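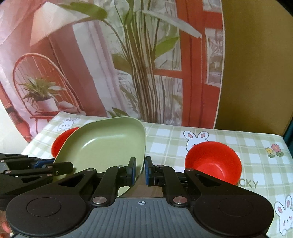

Tray work moves upstairs at Jeltau

Jun 2, 2018

Staff at the Jeltau catering supply depot have begun spending part of each shift teaching table-clearing tasks to the machines that are due to share the work with them from December.

The depot washes, sorts and sends out trays, bowls and cutlery for canteens and day centres. Sorting has always been done by hand. Under a plan agreed in the spring, two robot arms will take over the stacking of trays at the end of the wash line, and the people who do that job now will move to checking, packing and the new training room on the first floor.

In the training room, workers use hand-held grippers to pick up, tilt and put down trays and bowls on a set table. Each gripper carries a camera, and the recordings are used to teach the arms the same movements. The equipment and software come from Ivix, which has a contract with the depot until the end of next year.

The depot has recorded 3,794 runs so far. Ivix wants a further 2,000 before the arms are fitted, most of them with two grippers used together on larger trays.

Ľudovít Lukáč has worked on the wash line for six years and now does two hours a day upstairs.

"The first week my wrists ached more than they do on the line," he said. "You hold it out in front of you and you can't just grab. You have to bring the tips in on either side of the rim and close slowly. Now I don't think about it much."

He said the bowls were easier than the trays, which tend to swing when they are held by one edge.

Tablecloths and printed backdrops in the training room are changed often. Maham Rind, who runs the room for the depot, said this was so the arms would not learn to depend on one plain surface. Staff have been bringing in cloths from home, and a shelf by the door is now full of them.

Rind worked in packing before she took the post in the new year. She draws up the rota and goes through the recordings at the end of each day, marking the ones that have to be done again. A run is thrown out if the tray is dropped or if a hand gets between the camera and the rim.

"People were worried it would be a test of how fast they are," she said. "It isn't timed. I would sooner have a slow one that's clean."

The change has not pleased everyone. The staff group at the depot asked for the hours upstairs to be paid at the packing rate, which is higher than the line rate, and for a written promise that no line jobs would go before the end of the Ivix contract. The depot agreed to the first request. On the second it has promised only that no one will be asked to leave this year – talks on the rest are still going on.

Night staff have also complained that the training room is open only during the day, so they cannot earn the higher rate. A late session is to be tried for a month over the summer.

The arms will be put in at the Štefanec Road building first. The smaller Rellura site, which handles 400 trays a day, will stay on hand stacking for now, and its staff will not be asked to record.

Workers who want to put their names down for the next round of sessions should speak to Maham Rind or sign the sheet outside the canteen. New starters get a half-hour introduction before their first recording. Gloves are available in all sizes.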